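Square egg pans, worth the cupboard space?

Kitchen Kit board, 17 replies, showing the last few

plumduff26
Right, I need talking into or out of something. I've been making rolled omelettes in an ordinary round frying pan for months and the ends always come out thin and raggedy, so I end up eating the trimmings over the sink and serving the middle. I've seen the oblong pans with the straight sides and I'm very tempted, but our kitchen is tiny and my other half has started making remarks about the pan drawer. Does anyone use theirs for anything besides the one dish?

gravyboatsally
Buy it! I use mine nearly every morning. One egg spreads out flat and square and fits a slice of bread with hardly any overhang. Two rashers of bacon go in side by side. I've done eggy bread in it, a single fishcake, toasted seeds, and once a very small pancake for a child who wouldn't be told.

old_trivet
I'll be the grump then. I had one from Prallo, 380 grams on my scales, and it was so light at the pan end that the handle tipped it backwards off the hob ring. It went to the charity shop. A decent round pan and a bit of patience gets you there, and if the ends are ragged, cut them off and call it cook's perks.

gravyboatsally
Did it have a wooden handle though? Mine does and I've never had it tip. I do have gas with quite close-set bars, so that may be helping me out.

old_trivet
Wooden, yes, and too long. On my old electric rings the thing rocked like a seesaw. Perhaps I'm being unfair on it, but I'm not having another.

leekandlove
Can I stick up for the wooden handle? You can grab it without hunting for a cloth, and it looks lovely hanging up. You do have to keep it out of the dishwasher (ask me how I know). Mine went grey and furry after one go, and a rub with oil only half brought it back.

plumduff26
This is helpful, thank you both, even the grumpy one! We're on induction, so I suppose I need to look at the base as well. The Greltilska ones in the shop in Arkuneck only say "all hobs" on a sticker and I don't know if I trust a sticker.

leekandlove
Take a fridge magnet in with you. If it sticks firmly to the bottom you're fine, if it slides off put the pan back. Also check your smallest zone will pick it up, mine sulks and flashes at me with anything too narrow.

old_trivet
Magnet is good advice. I'd add that 4 minutes of gentle heating on low before the oil goes in cured half my sticking problems, whatever shape the pan was.

gravyboatsally
Four minutes for an egg, I'd have missed my bus! Two does me.

plumduff26
I've gone soft on the pale blue sort with the light wooden handle, which my other half says is choosing a pan like a cardigan. Fair enough. I'll do the magnet test before I part with any money, and if it passes I'm clearing out the dented milk pan to make room. Will come back and tell you how the first roll goes, ragged ends and all.

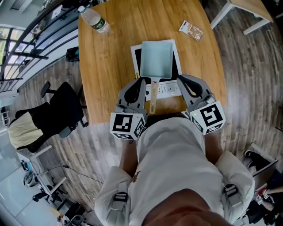
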